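Petari co-op: does my friend lose her progress if she joins my save?

Posted by Colette Texier in Co-op and Multiplayer
20th April

Okay, so I've been playing Petari by myself for a couple of months and I'm pretty deep in, 60 hours according to the save screen, just past the bell tower and into the Flirniner marshes. My friend bought it last week because I would not shut up about it, and now she wants to play together. Yay! Except neither of us can figure out how the co-op works when two people are in totally different places in the story.

She's still in the opening town. She hasn't even met Poulain yet (the guy with the boat), and I really don't want to spoil that part for her. I loved it and I'd feel awful if she loaded into my world and the first thing she saw was the result of all that.

What I want to know is pretty much this. If she joins my game, does her own story jump ahead to where mine is? Does she keep the stuff she picks up? And if I join hers, am I going to walk around one-shotting everything with my marsh gear while she stands there watching? Because that sounds boring for both of us.

I tried reading the help menu in the game and it just says "guests share in the host's journey," which could mean anything. I also found an old thread where two people argued about it for three pages and then one of them got banned, so no help there.

We're both on PC if that matters. I have a controller, she plays with mouse and keyboard. We were going to try this weekend, and I'd rather not wreck her save by clicking the wrong thing. Also my internet is not great. It's fine for playing alone, obviously, but video calls freeze on me all the time, so if one of us should be the host for that reason, tell me that too.

Thanks in advance, and please no spoilers past the marshes! 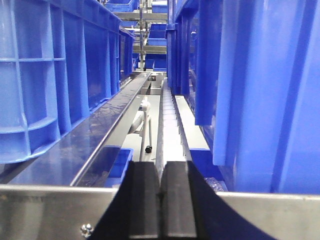 Oh, and one more thing I forgot. I have the Prernon costume pack and she doesn't. Does she need it to join, or does she just see me in the regular outfit? I don't care that much, I'm only asking in case it blocks the invite. A game I used to play would not let you connect at all unless everybody owned the same extras, and we lost a whole evening to that one before we worked it out.

Edit: somebody messaged me asking which difficulty. I'm on Wanderer, she's on Story.

3 replies, sorted by most helpful

Elżbieta Laskowska

Hi Colette! I've played through the whole thing in co-op twice, once as the host and once as the guest, so I can help with most of this.

Her story does not jump ahead. Story progress belongs to the host and only the host. When she goes back to her own save she'll be right where she left it, in the opening town, with all her quests the same as before. So you can't wreck anything in that sense.

What she does keep is her level, her money and most of the items. I say most because key items stay with the host's world. If the two of you find a marsh lantern in your game, she can carry it around while she's playing with you, but it's gone from her bag when she goes home. Regular weapons and armor go home with her. There's a catch though, and it got my brother when he played with me: anything above her level shows up in her bag grayed out, and she can't equip it until she catches up. It also takes up space the whole time! He went home with a bag full of gray swords and had to drop half of them to pick up an herb. Have her send the good stuff to her storage chest before she leaves your game, which you can do from any campfire.

Now for you joining her. The game scales you down. Your level gets pulled to two above the host's and your gear drops with it, so your big marsh axe will hit like a slightly nice starter axe. You'll still be stronger than she is, mainly from having more skills unlocked, but you won't be one-shotting bosses. Maybe the rats in the cellar. I'd turn off a couple of your skills if you want it to feel even. I took the whirlwind off my bar when I was guesting, and it was a lot more fun for the other person.

If I were you I would play in HER world, start to finish. You've seen the opening and she hasn't, you get to watch her meet Poulain (I was grinning like an idiot through the whole thing when my brother got there), and there's no spoiler problem at all. You still earn experience, and the side quests you do with her pay you money in your own save. Then once she's caught up to the marshes you can trade off.

It takes care of your internet problem too. The host does all the heavy lifting, so if your connection is the weak one, you want to be the guest. If you drop out, the world keeps going for her and you can rejoin at the last campfire. If the host drops, everybody gets kicked to the menu and you lose whatever you did since the last campfire. I lost the better part of an hour that way and I was not gracious about it.

Difficulty goes by the host, so you'd be on Story in her game. If you find that too easy, she can bump it up from the campfire menu and put it back afterward. It doesn't lock.

On the costumes, you don't both need the pack. I have it and my brother doesn't, and he could see mine fine.

To set it up, she needs to finish the tutorial and get to the first campfire, the one by the well. Before that the invite button isn't there at all. Then she opens the campfire menu, picks Companions, and sends you an invite. Accept it from the main menu and don't accept it while you're in your own game. It's supposed to save for you first, but the one time I did it that way it put me back at my previous campfire. Not a big loss, but annoying.

Make a backup copy of both saves anyway. There are 100 slots, so you aren't going to run out.

marshrat381

she can just join yours, its fine. i did the marshes first with a buddy and then went back and did the start of the game after and it still made sense mostly. the story isn't that deep lol

also turn off crossplay in the settings even if you're both on pc, it fixed the lag for me. no idea why

Colette Texier

Thank you Elżbieta, this is exactly what I needed! I sent the whole thing to my friend (well, I cut out the part about Poulain) and she's going to host. She's already past the well, so we should be good on the campfire thing.

I did go and check my bag after reading yours and I'm carrying 217 herbs, so apparently I have some cleaning up to do before I go anywhere. I had no idea you could send things to storage from a campfire. I've been walking back to the house every single time.

marshrat, I'll try the crossplay setting if it gets laggy, thanks. But I'm keeping her away from the marshes!

One small follow-up if anybody is still reading. Is there voice chat in the game itself or do we need to run something else? I looked in the audio menu and only saw the sliders for music and effects.

Elżbieta Laskowska

There isn't any yet. There's supposed to be some in the May update, but I'd believe it when I see it, they said the same thing about the map markers. We just call each other on the phone and put it on speaker. With your connection I'd do it that way too and leave the internet for the game.

And please keep at least 20 of those herbs. You'll want them for the ferry quest.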